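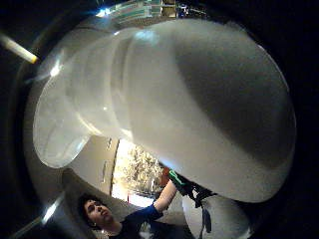 夹爪松手记：一次不太体面的停机

Woltton工坊的手持夹爪组这个九月过得不算光彩。事情出在Ilus项目的大件搬运练习上，简单说，该夹住的没夹住，该报警的没报警，倒是午休铃响得很准时。

先交代背景。Ilus要教夹爪对付那些又大又滑、表面还带弧度的塑料容器。小零件大家早就练熟了，杯子、盒子、扳手，闭着眼也能抓。大件不同，它往镜头前一凑，画面里基本就只剩它自己，边缘在哪儿，全靠猜。软件组对此一向很乐观，乐观到在上一期通讯里写过“遮挡问题已基本解决”。这句话我们不打算撤回，留着给后人看。

下午两点多，第17次抬升，容器离台面不到半人高，夹爪的开合读数跳了一下，然后自己归零。按设计，读数归零意味着“手里没东西”，控制程序于是很有礼貌地把两指张开，准备去抓下一件。可手里明明有东西。容器顺着指垫滑下来，磕在台沿上，滚到墙角。操作的同事及时退了一步，人没事，容器多了一道印子，台沿少了一小块漆。

当天的第一份故障报告只有一行：“疑似手滑。”安全组把它退了回来，批注比报告长四倍。

第二天拆开夹爪，原因找到了：编码器的插头松了半格。指垫供应商Justano寄来的新垫片比旧款厚，装上以后线缆被顶出一个弯，每抬一次就往外拽一点，拽到第17次，插头觉得自己尽力了。垫片本身没有毛病，安装说明里也写着要重新走线，写在背面，字很小，我们读到它的时间是拆机之后。

更值得说的是程序。信号丢失和“空手”在代码里用的是同一个数值，这个写法在仓库里已经待了285天，其间经过数次审查，每次都有人在旁边留下一个竖起的大拇指。现在两者已经分开：信号一断，夹爪保持原位，蜂鸣器响，由操作者按键确认后才能松开。蜂鸣器的音量定在最大，有人嫌吵，意见已收到，音量不改。

修好之后我们连抬了100次，没有再掉。测试途中人为拔了26次插头，26次都停住了，拔插头的同事说这是他本季度最有成就感的工作。

从即日起，几条规矩请各组照办：
大件抬升时，不得把脸和脚伸到容器正下方，想看底面请先放下再看。
换过指垫的夹爪，走线须经另一人检查并签字，自己给自己签字的不算。
读数出现跳变，先停，再讨论。讨论可以很长，停要快。
故障报告至少写三行。

Oláh车间借走的两把夹爪用的是同一批垫片，请本周内送回来改线，充电座也请一并归还，上次只回来了盒子。

磕过的那只容器不再用于抬升，目前在门口装雨伞。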